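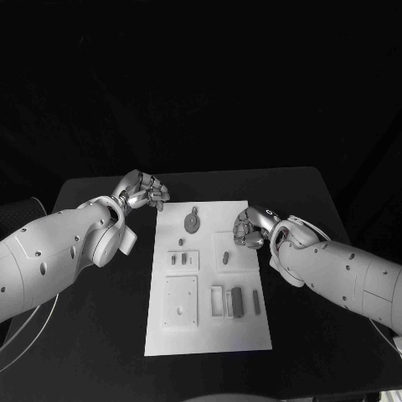 In Praise of the Lidless Box

My household owns a sorting tray that cost 17 dollars, and I have come to resent it more than objects costing much more. It was sold to me as a way to keep small parts from getting lost. What it does is keep them from getting lost in one place, so that they can be lost in twelve.

I should say where I stand. I like small parts. I like gears, pegs, spacers, and those little collars that go on a shaft for reasons the instructions never get into. Put me at a table with a flat board and a pile of pieces that are supposed to turn when other pieces turn, and I am good until dinner. I have owned the Tadameck starter set, with its 172 pieces, for longer than I have owned my car, and it runs better.

My quarrel is with the people who want me to be organized about it.

They are everywhere now. Buy a kit from Cinbridge and you get a leaflet suggesting that before you begin, you lay every part out by size, face up, on a clean light surface. Lutora goes further and sells you the surface. It is a mat with outlines printed on it, like the chalk shape at a crime scene, one for each piece. You put the peg on the picture of the peg. Then you pick up the peg and use it, and you are left looking at a picture of a peg, and you have gained nothing except the brief sensation of having been in kindergarten.

I concede the light surface. A gray part on a dark table is a part you will meet again with your sock. I have a white board I use for this, a flat plain thing that used to be a shelf, and it has done more for my temper than any drawer unit. Things show up on it. They cast a little shadow. If a peg is standing on end I can see that it is standing on end, and I can decide whether that is where I want it.

But the sorting! Sorting is the part of the hobby that has started eating the hobby. I know people with 200 tiny drawers, all labeled, who have not built anything since May. Ask them what they are working on and they'll tell you about the label maker. They have a drawer for 8-tooth gears and a drawer for 8-tooth gears that are slightly yellow. It is a lovely wall. You could hang a rope in front of it and charge admission.

My own method is a shoebox. It has no lid, the lid having gone to hold paint in some earlier administration. Everything goes in the box. When I want something, I tip the box out on the board and push things around with one finger until I see it. This takes a while. During the while, I notice the other gear, the one with the wide hub, and think that it might do better in that spot anyway, and half of what I've built that I'm fond of came from pushing things around looking for something else. No drawer has ever suggested anything to me.

I tried the other way once. I spent a whole Friday evening filling the tray, and it looked so good that I didn't want to touch it. I carried it across the room the way you carry soup. The next morning I caught the edge of it with a sleeve.

The brochure from Garcia, which still arrives though I've asked it not to, promises that a tidy bench will save me 70 hours a year. I would like to know what they think I'd do with them. I'd spend them at the table, poking at a heap of gears, looking for the little gray one with the peg.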